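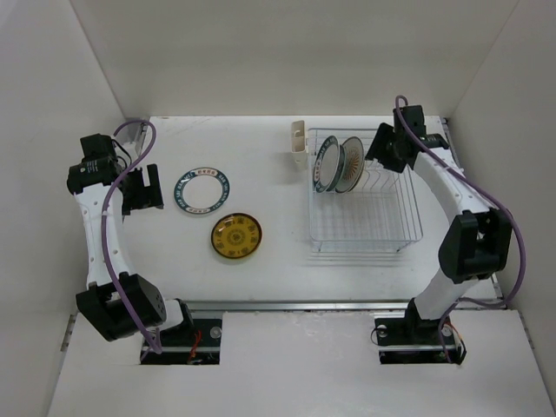

A small cell needs one keeper

By Debashish Siriwardena
May 4, 2020

24 shares | 3 comments

When I came to Rirnley, the two-arm cell for plates and dish rack belonged to everybody. Each person who wanted to run it opened the software, moved the arms a little, corrected what seemed wrong to him, and went home. I was one of these persons, so I do not write this to blame my colleagues. But I have come to the opinion that a cell of this size should have one keeper, and that the keeper should be allowed to say no.

Let me give the case that changed my mind. In August the left arm began to arrive too low at the rack. Bradley Rowbotham corrected it in the program. Some days later I corrected it again, in another place of the program, and I did not know about his correction. The real fault was a screw at the shoulder which had worked itself loose. Leanne Fairclough found it with a hex key in a quarter of an hour. To take away our two corrections needed 16 working hours, and I was ashamed to write this number in the log.

After this Leanne became the keeper. Her rules are few. The cable of each arm is left with enough slack for the elbow, and it is checked by hand with the power off. The rack goes back to the same place before any run. No offset is changed in the program until the screws have been checked. Whoever touches anything writes one line with the date and his name.

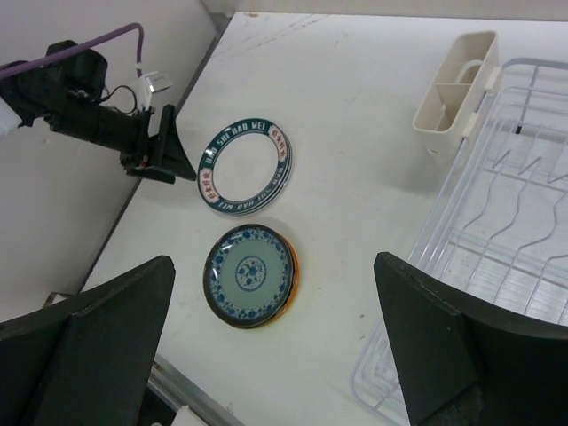
How often should the gripper fingers be cleaned?

At the start of every working day, with a dry cloth, and once more after any plate has slipped.

Malcolm Ackroyd, whom I respect very much, is against me on this subject. He says that one keeper makes the others lazy, and that when Leanne is on holiday the cell will stand still. There is truth in it. We had such a week and we lost three days of work. My reply is that the log is there for exactly this situation, and that Wayne Heywood, who had never opened the cell before, brought it back by reading the older pages.

I must also speak about the plates. A plate has a hard, smooth rim, and when it is held on edge a small error at the base of the arm becomes a large one at the fingers. Many people will first suspect the gripper, because the trouble shows itself there. I ask them to begin at the base and go outwards. It is slow and rather boring work, and I think this is why it is so often left to the end.

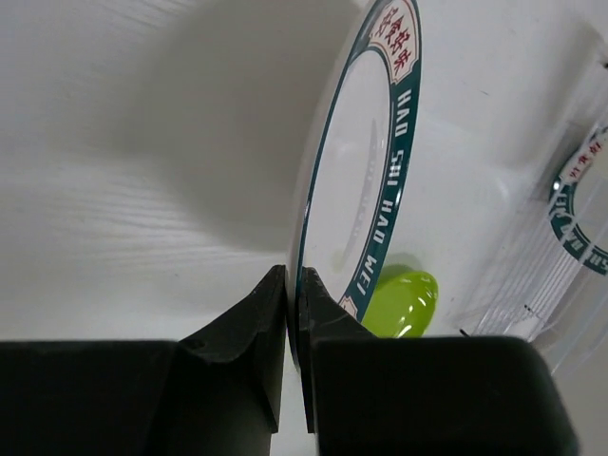

Holding a teal-rimmed plate on edge between the gripper fingers.

Our log has now 181 lines. Most of them are dull: cleaned, checked, nothing found. I would still keep every one, and I would like the next cell to have a keeper named before its first arm is bolted down.

Contact the author | © 2020 Debashish Siriwardena | Back to top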